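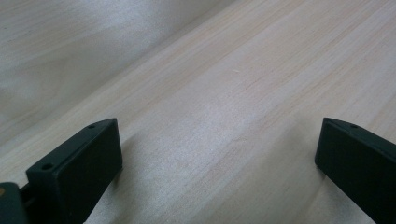

Mustholm completes table replacement at Mondham reading rooms

Mustholm, the contract furniture maker, has completed the replacement of all reading tables at the Mondham public library, bringing to an end a programme of work that began in February. The new tables have solid tops in a pale, close-grained timber and take the place of dark veneered furniture that had been in daily use since the building opened.

The order covered 21 large tables for the main reading room and the local history room, together with two lower tables for the children's area. Between them they provide a working surface of some 600 square feet. All were made at the company's own workshop and delivered in stages, so that at least one of the reading rooms remained open to the public throughout.

The choice of a light timber followed a period of consultation with library users. Sample boards in four finishes were set out in the entrance hall, and visitors were invited to record a preference on a printed card. A total of 3,474 cards were returned. The palest of the four boards received the largest share of the vote, with many respondents commenting that the old tables made the north side of the main room feel gloomy in the afternoon.

Library staff had asked for a surface that would not throw back glare from the tall windows or from the reading lamps. A high-gloss lacquer was ruled out at an early stage for this reason. The tops have been given a low-sheen oil finish, applied in thin coats and rubbed down by hand between each one. The finish leaves the grain of the wood open to view and can be renewed in small areas, which means that a worn patch or a ring from a cup may be treated on site without the table being taken out of use.

Design work was carried out by the Manole studio, which has worked with Mustholm on earlier projects for schools and council offices. The studio kept the overall size of the previous tables, as the spacing of the floor sockets could not be altered, but reduced the depth of the rail beneath the top. Readers who use a wheelchair now have more room for their knees at every place, where previously only one table in each room was suitable. The edges have been lightly rounded on the upper side and the corners eased.

No sockets or cable covers have been let into the tops. The studio considered several arrangements during the design stage and concluded that power should be supplied from a narrow rail under the table, leaving the full surface clear for maps, bound newspapers and other large items. The local history room in particular holds a number of estate plans which could not be opened flat on the former tables without overlapping the desk lamps.

Timber for the project was supplied by Zukov. Boards were selected so that those joined in any one top would be close to each other in colour, although some variation in the grain was accepted and indeed welcomed by the library. The wood will deepen slightly in tone as it is exposed to daylight. Readers may therefore notice a difference between the tables nearest the windows and those along the inner wall in the first few years — this is normal and is expected to even out as the furniture is moved at the annual clean.

The former tables have been offered to local schools and community groups. Those in sound condition have already been collected, and the remainder will be broken down so that the frames can be used again in the Mustholm workshop. The existing chairs have been kept and fitted with new felt pads to protect the floor.

Users of the reading rooms are asked to observe a small number of simple rules while the finish continues to harden. Hot drinks should be kept to the café area. Writing should be done on a pad or a folded sheet, and laptop computers with worn or missing feet should be placed on one of the cork mats available from the enquiry desk. Spillages should be reported to a member of staff at once and should not be wiped with cleaning products brought from home.

A care guide prepared by Mustholm has been lodged with the library, and the company will return after the first winter of use to inspect the tops and renew the oil where needed. The main reading room and the local history room are both now open during normal library hours, with quiet study places available from 9 a.m.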